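Ticket 300 – Zitari guest rooms, Lokbridge
Subject: Bedspread marked after clothes sorted on bed
Opened: 2023-05-11
Reported by: Mawuli Lamptey
Priority: low

Complaint: faint blue marks on the pale part of the rose-print bedspread, near side. Suspected dye transfer from denim.

Checks:
Rubbed light blue jeans with damp white cloth – no color on cloth.
Repeated with dark items from the pile. The maroon top bled slightly.
Spot-cleaned one mark at 40 degrees, partial result.

Action: dark items to be kept off the bedspread until washed separately. Retest after next wash.

Status: open, cause of blue marks not confirmed.

Attachments:

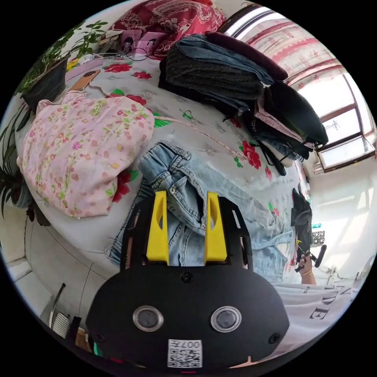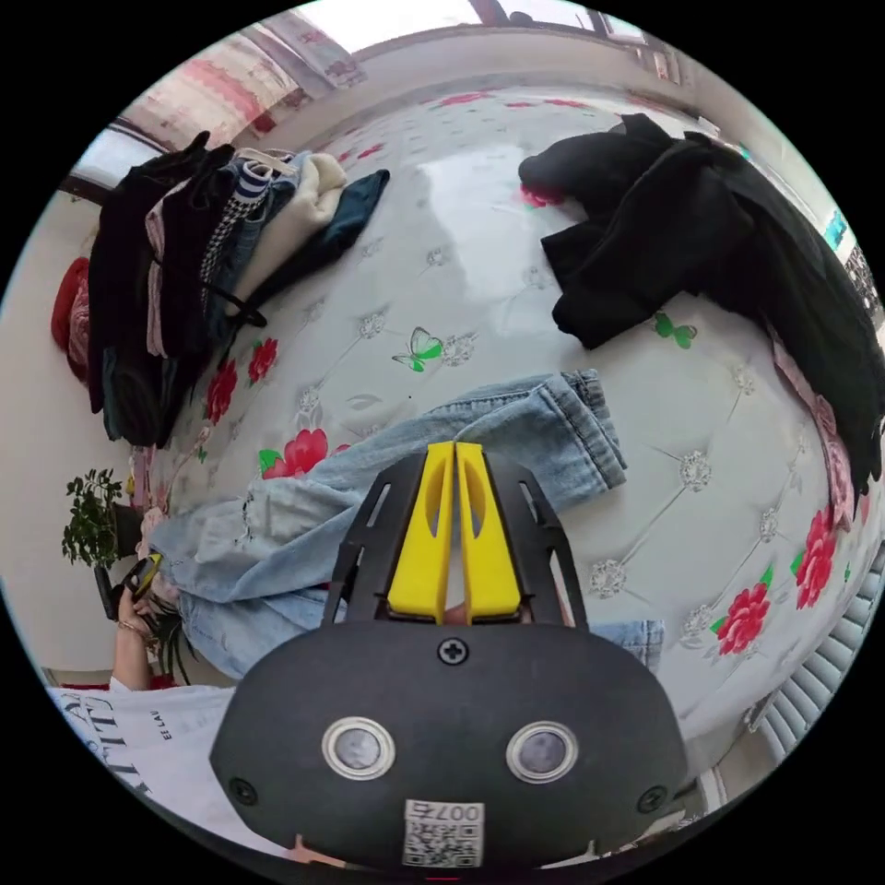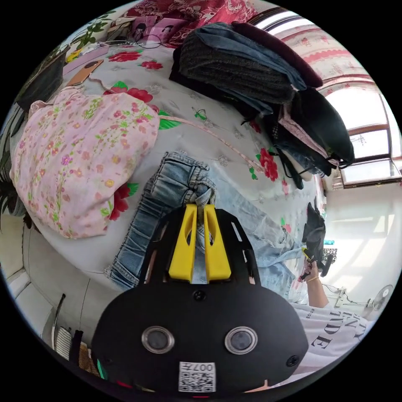

All three: light blue jeans on the rose-print bed cover.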